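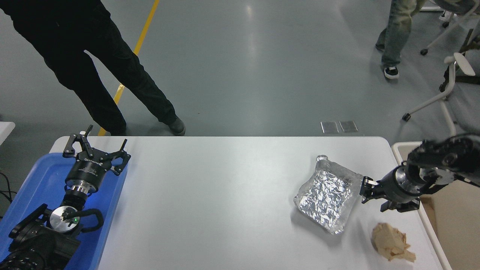 Three weeks of Trenar and I still can't sleep

So I finally caught up on Trenar, the one my sister has been on at me about since August, and I need to talk about Ibrahim Omoregie because my household has stopped listening.

If you don't know the name, you probably know the face. He was the tired detective's even more tired brother in Curkari, the one who turned up for 3 episodes and walked off with the whole season. Before that he did a lot of stage work, and I'm fairly smug about this bit: I saw him years ago at the Melgate, in a two-hander where he played a piano tuner. I had a terrible seat behind a pillar. I remember his voice more than anything, and I remember Mum eating mints through the entire second half.

Anyway, Trenar. He plays the harbour master, Wilczyńska's old business partner, and for the first couple of episodes he hardly says a word. He just sort of stands about in that enormous coat. I thought, oh no, they've wasted him. Then comes the dinner in episode four, where he's peeling an orange while everyone else is shouting, and my tea went cold in my hand. I've watched it again since – twice if you count the time I was supposed to be ironing.

What I didn't realise is that he started out as a dancer. I heard him on the radio the other morning, around the time I do the school lunches, and he said he trained for years and gave it up at nineteen with a bad knee. Once you know that, you see it everywhere. Watch how he goes down the ladder to the boat! He also directed 14 episodes of a kids' show about a lighthouse, which my youngest was devoted to, and I never once read the credits. I must have sat through that theme tune 992 times. I could hum it for you now.

He's one of five, apparently, and his older brother wrote the music for the last Melgate season. There's a lovely bit in the interview where he talks about the two of them sharing a room and putting on plays for the neighbours at ten cents a ticket. He says the neighbours got ripped off.

My grumbles, because I do have some. The colour in Trenar is so dark that I spent half of episode six looking at my own reflection. The subplot with the missing ledger goes nowhere. And whoever decided on that accent for the mayor should have a quiet think about it. I didn't love the ending either, but I'm told there's more coming, so I'll hold my tongue until I've seen it.

The stage thing is what I'm really excited about. He's doing a new play at the Melgate next winter, a small cast again, and the theatre only has so many good seats. They had 3,000 people on the mailing list waiting when booking opened, and I was one of them, sitting in my dressing gown hitting refresh like a mad thing. I got two! Row F, no pillar. My sister is coming with me, and Mum has already asked whether they still sell the mints in the foyer.

If anyone has a copy of that piano tuner play, or even the old program, please leave a comment. I had mine for ages and I think it went in the move. Also happy to hear your theories about the orange.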